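FROM THE NEWSLETTER DESK: THE GREAT TEA SWITCH

I have been a coffee person since I was old enough to carry a tray, so when my doctor told me in June to cut back to one cup a day, I sulked for a good while and then went looking for something else hot to hold in the mornings. I figured I'd grab a box of tea bags at the store and be done with it. Well! Eight months later I own more tea than canned goods, and my sister-in-law has stopped letting me bring it up at dinner. 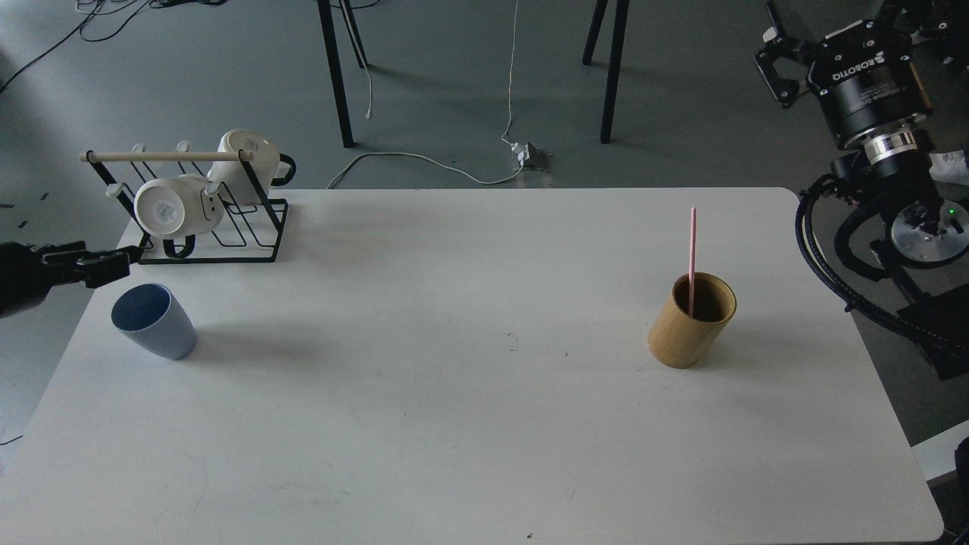
Smadi
Home & Pantry Editor, The Ninmont Neighbor

So many of you wrote in after my little note last issue that I'm giving tea the whole column this time. I'll start with the mistake I made for weeks, which was boiling everything to death. I'd pour water straight off a rolling boil onto green tea, let it sit while I fed the cat and found my shoes, and then wonder why it tasted like a wet lawn. Green tea wants cooler water. I let my kettle sit with the lid open for a few minutes after it clicks off, and then I steep for 2 minutes and no more. Black tea can take the full boil, and I give it closer to four.

The tea shop in Tatport (the one next to the shoe repair, with the sticky door) will sell you small paper bags of nearly anything, and I'd push you to start there. I bought a huge tin of smoky black tea on my very first visit because it smelled like camping. It tastes like camping too, and I still have most of it. Get the little bags! They had 13 kinds out for sniffing the last time I went, and I sniffed every one of them and came home with a plain breakfast blend and a mint.

Mint is the one I'd tell you to grow yourself, by the way. Put it in a pot and keep it in the pot. I planted mine by the back steps three springs ago and it's now halfway to the garage. A small handful of leaves, torn up a bit, hot water, a lid or a saucer over the top, eight minutes. If you've only had mint tea from a bag you're in for a treat -- it's softer and a little sweet, and it makes the kitchen smell wonderful. My neighbor adds a slice of ginger. I tried that and it was fine, but I like it better plain.

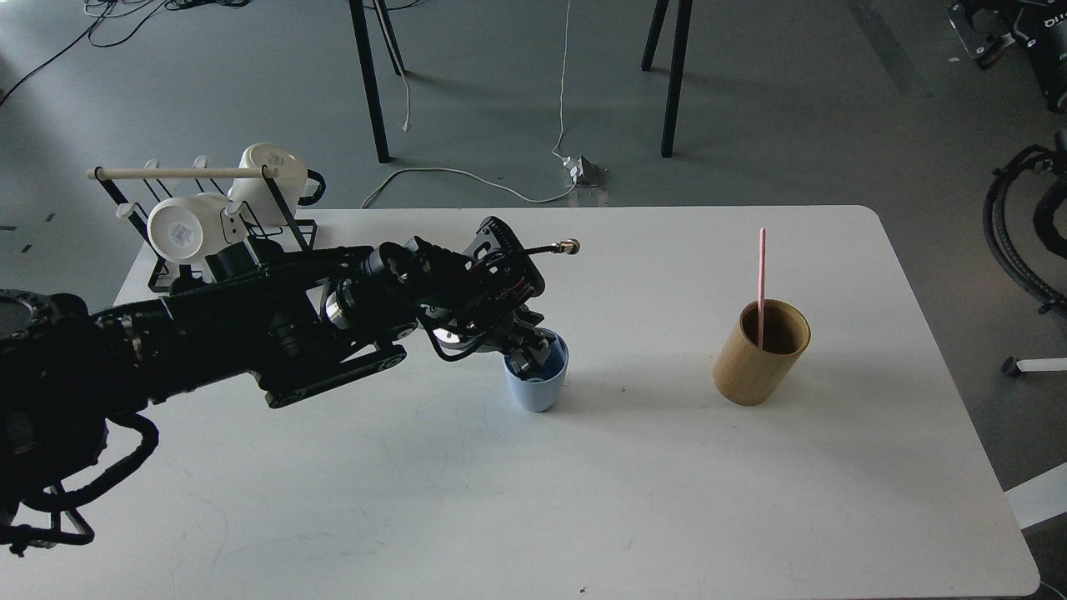 Iced tea is where most of the letters came from, and I can see I've got some strong opinions to deal with out there. The Ustholm side of town apparently sweetens it while it's hot, and the rest of us stir sugar in later and crunch on it. I've come over to the Ustholm way. I also make mine in the fridge overnight now, with cold water from the start: a quart jar, four bags of plain black, lid on, go to bed. It never gets bitter on me, even when I forget it until noon. For the grandkids I make a weak one with a splash of peach juice, and I pour it in small light blue plastic cups, which are just the right size for somebody who is going to take three sips and run back outside. Don't give them the strong stuff after supper. I did that in July and we were all up playing cards until eleven.

A few of you asked about getting tea stains out of mugs. Baking soda and a damp rag, and a bit of patience with the ring near the top. For the teapot I fill it with hot water and a big spoonful of baking soda and leave it while I do something else, then rinse it a couple of times. I don't use dish soap inside mine anymore. I could taste lemon for days.

I still have my one coffee, first thing, and I still love it best. But by three in the afternoon I want a pot of breakfast blend with a little milk, and toast if there's any bread left.

Next issue I'd like to do a page of your own iced tea recipes, so please send them along, and do tell me how much sugar. Drop them in the box at the library or mail them to the Neighbor, Box 666, Ninmont. If you write by hand, please print the amounts. Last year I read a "1" as a "7" in a pickle recipe and I'm still hearing about it.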